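Imprimer
Envoyer par e-mail

Garisura, la méthode qui apprend à deux bras à travailler dans un appareil ouvert : mon avis

Mercredi 13 novembre 2019

Depuis janvier j'attendais que l'équipe d'Ullow mette enfin sa méthode à disposition des petits ateliers comme le mien, et voilà, c'est fait ! Garisura, donc. Ce n'est pas un robot, je préfère le dire tout de suite parce que j'ai reçu trois mails de lecteurs qui demandaient le prix des bras. C'est une méthode d'apprentissage par démonstration : on guide les deux bras à la main, on enregistre, on laisse mouliner la machine de calcul toute la nuit et le lendemain on regarde ce qu'elle a compris (ou pas).

L'idée qui m'a plu dans l'article, c'est le découpage des gestes. La plupart des méthodes que j'ai essayées avalent la démonstration d'un bloc, du début à la fin, et dès que l'appareil est posé un peu de travers tout part dans le décor. Garisura cherche les moments où la pince ralentit et coupe à cet endroit. On obtient des petits bouts de mouvement qui se recollent ensuite dans l'ordre qu'il faut. Sur le papier c'est séduisant, les auteurs annoncent 200 démonstrations pour une tâche à deux bras. Chez moi il en a fallu 412, le double quoi ! Je ne suis peut-être pas très doué pour guider un bras, j'ai tendance à hésiter au-dessus de la pièce, et chaque hésitation devient une coupure de plus. Il y a un réglage pour ça, le seuil de pause, mais la notice lui consacre une ligne et demie. Montez-le tout de suite, vous gagnerez une semaine.

L'installation, parlons-en. Comptez une soirée si vous avez déjà le module Festatgate, et beaucoup de patience si vous partez de zéro. Le calibrage des deux bras entre eux se fait en cinq étapes et la quatrième m'a rendu fou (le message d'erreur est le même pour tout, merci bien). Par contre une fois que c'est calé, ça ne bouge plus.

Côté exercice, j'ai choisi exprès quelque chose de pénible, le travail au-dessus d'une carte électronique, capot relevé, avec un câble qui passe en travers et des parois de plastique des deux côtés. Les câbles souples, c'est la bête noire de toutes ces méthodes, et Garisura s'en sort mieux que l'ancienne Heywood que j'utilisais avant, surtout quand un bras doit rester en attente pendant que l'autre descend.

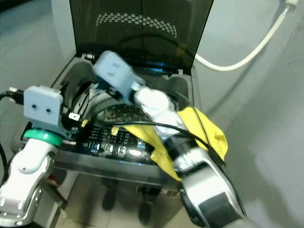 Les deux pinces au-dessus de l'appareil ouvert, celle de droite en plein mouvement.

Ce qui coince encore, c'est la lumière. Les reflets sur un couvercle fumé perturbent l'estimation de profondeur et la méthode se met à chercher un bord là où il n'y en a pas. J'ai fini par refaire une série de démonstrations store baissé, c'est nettement mieux. J'aurais aimé aussi pouvoir supprimer un segment raté sans relancer tout l'apprentissage, ça viendra paraît-il dans la prochaine version.

Alors, on l'adopte ? Pour un labo ou un atelier qui aime bidouiller, oui, sans hésiter ! Pour quelqu'un qui veut brancher et partir boire un café, attendez un peu. Je lui mets 3 sur 5, et je referai un essai quand la notice aura grossi.

Imprimer
Envoyer par e-mail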